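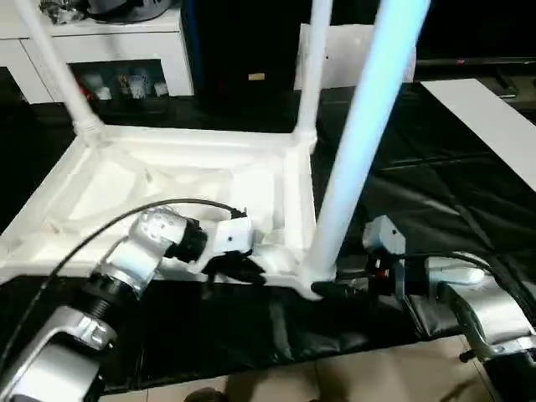
*White plastic stool, upturned, showing the ribbed underside of the seat.*

**Workshop notebook, seating repair and materials bench**
Entry for Friday, March. Written up by Frida Þrastardóttir. Present: B. Pap, G. Seyoum (morning only).

**1. Adhesive trials, continued**

The second series of lap joints was removed from the curing cupboard at 9.15. There were 40 strips in the series, all cut from the Demissie sheet and all abraded with the same grade of paper. The cupboard log shows no interruption to the heating overnight.

Strips bonded with the Barkum two-part adhesive were tested first. Most failed in the sheet itself, close to the edge of the overlap, and left the glue line whole. Those wiped with solvent and left to stand before bonding behaved no differently from those bonded at once. The waiting period will therefore be dropped from the procedure, subject to Ebise Adugna's agreement.

The Plalska single-part adhesive was less satisfactory. Joints peeled cleanly from one face, usually the lower one in the clamp. Botond Pap suggests that the lower strip was colder, having rested on the steel plate. A sheet of cork is to be placed on the plate before the next series.

One strip, marked 2039 in the sample book, was dropped before testing and has been excluded. The number is not to be reused.

**2. Welding**

Gadisa Seyoum ran test beads on polypropylene offcuts with the hot-air tool. The first beads were scorched at the start and thin at the end. After the nozzle was changed and the speed reduced, the beads lay flat and could not be lifted with a blade. Settings are written on the card inside the tool case; the old card has been struck through but kept.

Colleagues are reminded that filler rod must match the parent material. The grey rod in the upper drawer is unmarked. A sliver was put in water and it sank, so it is not polypropylene. It has been moved to the tray for unidentified stock and should stay there until Ivan Moroz has examined it.

**3. Notes on ribbed sections**

The following was asked for at the last bench meeting and is recorded for general use.

A cracked rib should be drilled at the tip of the crack before any adhesive or weld is applied. The hole need not be large. Where the crack runs from the rib into the flat panel, both must be treated, beginning with the panel. A patch laid across the tops of the ribs adds little stiffness unless it is also fixed at its ends to something solid.

Leg sockets are a separate matter. The load there changes direction whenever the sitter moves, and a glued repair to a socket should not be returned to use as seating. Such items may be passed on as plant stands, labelled accordingly. Ebise Adugna has asked that the label be riveted, as paper ones have come off in the store.

**4. Load frame**

The frame was checked with the reference weight before use and again at noon. The reading at noon was high by 2 divisions. Zero was reset and the check repeated without fault. Botond Pap found the locking nut on the dial slack and tightened it. The morning's results are being kept, with a note against each, but should not be quoted outside the bench until some of the strips have been repeated.

**5. Stores and correspondence**

Sheet stock stands at 138 pieces by the shelf count, which agrees with the ledger. Clamps are short again. Three are believed to be with the joinery section and a request has been sent.

Pollport have replied about the extraction hose. The longer length is available, but the coupling must be ordered separately. Ivan Moroz will confirm the diameter before the order is placed. Until the hose is fitted, welding is to be carried out at the window bench only, with the door open.

The solvent cabinet was found unlocked at 8.30. The key has been returned to its hook.

**6. For the next session**

- Cork sheet on the clamp plate; repeat the Plalska series.
- Repeat five of the Barkum strips on the reset frame.
- Identify the grey rod (I. Moroz).
- Copy the new weld settings into the bench manual (G. Seyoum).
- Ask joinery for the clamps a second time if there is no answer.

Bench cleared and power off at 16.40. F.Þ.

*Added later, B.P.: the cork in the lower drawer is too thick for the clamp jaws. Thinner sheet requested.*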